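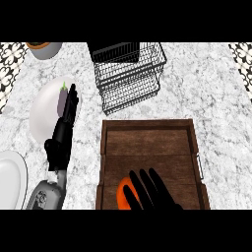
Kitchen automation at Skomell

The Skomell kitchen automation program is a workplace automation project at the Skomell commissary, a central kitchen in Adams that prepares chilled meals for aged care homes, schools and a few work camps. Run by the catering firm Vernow, with control software from Wustach. It covers produce sorting, plating and tray loading, done by two-armed robot stations with fingered hands. Program lead is Gediminas Jankauskaitė, formerly the kitchen's production supervisor.

The program is mostly discussed for its effect on the staff, less for the machinery. Output per shift has not changed much. Who does what on a shift has changed a lot.

Background

Skomell opened as a hospital laundry and was converted to a kitchen when Vernow took the lease. Work was organised on the bench system: a long cold bench, people standing on both sides, each with a plate job or a tray job. Capacity 2000 meals a day. Shifts started at five in the morning, earlier in December when the schools closed but the aged care orders went up.

Turnover on the benches was high. Shoulder and wrist complaints made up most of the injury book. Vernow had tried job rotation, then taller benches, then a conveyor, which was slow and was taken out again. The conveyor motor is still under the stairs.

Wustach was brought in after that. The first proposal was for a fixed line with chutes and suction cups, rejected by the kitchen because the menu changes every week and whole vegetables come in all shapes. The second proposal, two arms with hands at an ordinary benchtop, was accepted for trial.

Rehearsal in simulation

New tasks are built and tried in a rendered kitchen before anyone moves a station. The rendered benches don't look much like Skomell – marble top, patterned tile, a potted plant – and staff call it "the nice kitchen". Typical set-up has a purple eggplant on an oval plate under the left hand, something orange in a wooden tray under the right, a wire basket further back. Both hands can be working at once over different dishes, and keeping them out of each other's way is a good part of the programming.

Kitchen staff sit in on these sessions. This was not in the original plan. Early tasks were written by Wustach alone and came back with habits no cook would accept: picking eggplant up by the stem cap, setting soft fruit down on its bruised side, reaching across a full plate. After complaints from the morning shift Vernow agreed to roster one cook per session, paid at the normal rate. Cooks may stop a task from going to the floor. The stop has to be written down with a reason, one line is enough.

There is an ongoing disagreement over how much the rehearsals are worth. Rendered vegetables are clean and dry. Skomell's arrive in crates with dirt on them, and in the cold room everything sweats. Tasks that pass in simulation are run for a week at a closed station before being counted as ready.

Stations

There are 15 stations, in two rows where the old benches stood. Each has a bench, two arms, a stop bar at knee height and a second stop on the post. Dishes and trays are set out by a person at the start of a run. The arms then move produce between plates and trays, and the person checks, clears and resets.

Knives are not used at the stations. Cutting stayed with the prep cooks, by agreement, and is done in the old room.

Cleaning is by hand. The gloves over the robot hands come off every four hours and go through the wash with the tea towels, which the supplier does not recomend but which has worked so far.

Effect on jobs

The kitchen had 126 staff when the program began. Vernow gave a written undertaking that there would be no forced redundancies during the trial, later extended to the end of the lease. Numbers have come down since through people leaving and not being replaced, mostly casuals. The union regards this as job loss by another name. Vernow doesn't.

Bench hand was the largest classification and is now nearly gone. In its place:

Station attendant. Sets out, checks, clears. One attendant to two stations. Pay is one grade above bench hand, after a dispute; the company had first offered the same grade.

Task cook. Works with Wustach on new tasks, sits in on rehearsals, signs off for the floor. Filled from the existing cooks. Wanted by more people than there are spots.

Runner. Crates in, trolleys out. Same as before but busier, as the stations don't slow down near smoko the way the benches did. Runners were left out of the first round of consultation and had the most to say in the second.

Training for attendants is two weeks, one in a classroom and one on the floor. The classroom week has been cut down twice. Older staff did better at it than management expected, and the drop-outs were mainly people who disliked standing alone.

Working conditions

Lifting and repetitive reaching are down. Entries in the injury book for wrists dropped in the first year, entries for sore feet and lower backs did not. Attendants walk more and stand on concrete between stations – mats were promised, came late, and were the wrong length.

The more common complaint is about company. On the benches people faced each other and talked. At the stations an attendant may go most of a morning without a conversation, and there is the fan noise as well. Some left over it. The break room was made bigger and breaks were lined up so both rows stop together, at the staff's request, which costs a little output. Radio came back after a petition with 100 signatures.

Pace was also argued over. The arms can be set faster than an attendant can comfortably check, and during one busy stretch they were. Speed is now set by the shift, within a band, and can't be changed from the office.

Performance records were another sticking point. Each station logs its drops, stops and resets. Attendants asked early who could read the logs, and got three different answers from three people. Current rule: logs are kept by station, with no names, and cannot be used in a warning or review. Stops in particular are not to be counted against anyone. Compliance has been checked twice by the union delegate.

Product quality

Mixed. Portions are more even. Presentation was worse for the first months, better after task cooks took over sign-off. Soft items such as ripe tomato and peeled egg are still done by hand, on one short bench kept at the far end of the room. It's a popular posting and is rostered by draw.

Aged care clients noticed the change before the schools did. Comments were mostly about garnish.

Later developments

Results were presented to staff at an open day on Sunday, May 12, 2024, with families invited and the stations running at half speed. Jankauskaitė said there that the cooks should have been in the rehearsals from the first day and that leaving them out had cost the program most of a year. Vernow has since put the same requirement into its contract with Wustach.

A second site has been discussed. The staff agreement would have to be renegotiated for it, and the attendants' grade is expected to be the main item. Night running without attendants was proposed by the company and withdrawn; the current agreement says a trained person must be in the room whenever teh arms are powered.

See also

Bench system (catering)
Cook-chill
Job classification
Two-armed manipulation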